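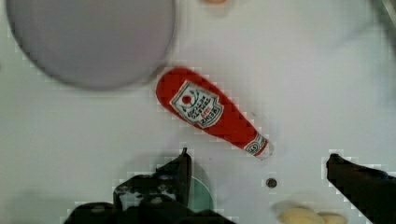 *Wrist cam, ketchup task. Bottle on its side next to the gray plate, fingers open.*

4th May — Pukora bench, table-clearing set

Picked up where the February batch stopped. Target for this object set is 2,000 episodes, we have 1,562 on disk that pass the checker. Wanted 250 more out of today, got nowhere near, see below.

Ketchup bottle is the problem child again. Grasps on the wide part of the body are fine, grasps near the neck tend to twist it on lift. Operators (me included) have been quietly favoring the wide end, so the set is lopsided. From now on — start at least every other ketchup episode with the neck toward the gripper. Label upside down is OK, leave it that way, we want the variety.

Plate: keep it partly out of wrist view at the start sometimes. Old set always had it centered and the Dramani policy just drives to the middle of the table and lets go.

Compression is bad. Blocky all round the dark stuff, fingers worst. Recorder was on the Wikov preset, which squeezes the wrist stream way too hard. Changed the bitrate after lunch, did 2 short test runs, havent compared frames yet. Do NOT mix morning and afternoon episodes until somebody looks. Morning ones are in the folder ending _lowq.

Other stuff
- teleop lag over the Andari link, comes and goes. Restarted the bridge, no difference
- task text still says "put the sauce away" in half the files, should be "put the ketchup on the plate". Script to fix it is half written
- episodes with a dropped object: keep, tag as fail, dont delete thier video
- left finger covers small things lying right behind it. Need the overhead view synced for those or the labels are guesswork

Tomorrow: frame compare first, then neck-first ketchup starts, then bread if there's time.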